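23. Dezember 2020

Liebes Tagebuch, heute war Badezimmertag, und zwar der große! Ich hatte mir ja im November schon vorgenommen, das kleine Bad endlich mal richtig anzugehen, also mit Ecken und Fugen und dem ganzen Elend hinter dem Klo, und dann kam immer irgendwas dazwischen (meistens Kekse). Aber morgen ist Heiligabend, und ich will nicht mit dem Gedanken an Kalkränder unterm Baum sitzen.

Angefangen habe ich um zehn, nach dem zweiten Kaffee. Erst alles raus, was nicht festgeschraubt ist: Matte, Waage, die vier leeren Shampooflaschen, von denen ich bei jeder einzelnen dachte, da geht noch was. Ging nichts mehr. In der hintersten Reihe vom Schränkchen stand noch ein Badesalz von Lodhi, das ich mal geschenkt bekommen und nie aufgemacht habe. Riecht nach Zimt und ein bisschen nach Bohnerwachs. Behalte ich trotzdem, vielleicht für zwischen den Jahren.

Dann der Spiegel, das Waschbecken, die Armatur. Für den Kalk habe ich den Reiniger von Itavon genommen, der in der Nase beißt, also Fenster auf, Dezember hin oder her, und mit Schal geputzt. Ich muss ausgesehen haben wie auf Polarexpedition! Den Abfluss habe ich auch gleich gemacht, Einzelheiten erspare ich mir, ich will das später nicht noch mal lesen müssen.

Tja, und dann das Klo. Deckel hoch und mit der Bürste ordentlich unter den Rand, auch hinten, wo man so schlecht hinkommt. Der Eimer stand davor auf dem Boden. 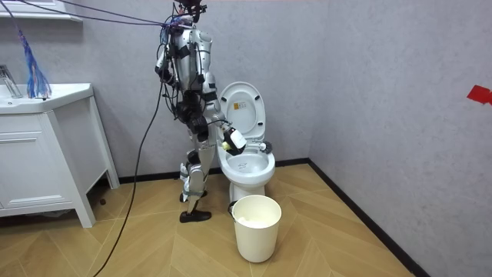
Mit Klobürsten mache man es sowieso falsch, schrieb Gretedari mir dazu heute Mittag im Haushaltsforum, man müsse das Mittel mindestens eine halbe Stunde einwirken lassen und erst dann schrubben, und zwar von oben nach unten, sonst verteile man bloß alles. Und die Bürste gehöre danach zum Abtropfen unter die Brille geklemmt und keinesfalls nass zurück in den Halter. Das mit dem Abtropfen leuchtet mir ein, das mache ich ab jetzt so. Aber eine halbe Stunde? Da habe ich doch längst was anderes angefangen und vergesse es bis zum Abend.

Der Thread hat übrigens inzwischen 83 Antworten, über Klobürsten!! Silikon gegen Borsten, da gehen die Leute aufeinander los, das glaubt man nicht. Ich bin Team Borsten und bleibe es. Die aus Silikon hatte ich mal, von Henbridge, und die hat das Wasser beim Rausziehen quer über die Wand geschnippt.

Nachmittags noch den Boden gewischt, erst trocken gefegt, dann feucht, rückwärts zur Tür raus, und natürlich lag mein Handy da noch auf der Fensterbank. Also auf Socken zurück und noch mal drüber. Die Lappen sind jetzt in der Maschine, auf sechzig Grad, mit den Handtüchern zusammen.

Die Fugen neben der Wanne habe ich nicht mehr geschafft. Mein Rücken wollte nicht mehr, und es wurde auch schon dunkel. Vielleicht am Siebenundzwanzigsten, mal sehen. Jetzt Tee, Füße hoch, und nachher muss ich noch den Kartoffelsalat machen, der soll ja über Nacht durchziehen. Gurken sind da, Senf ist da, Eier muss ich noch kochen.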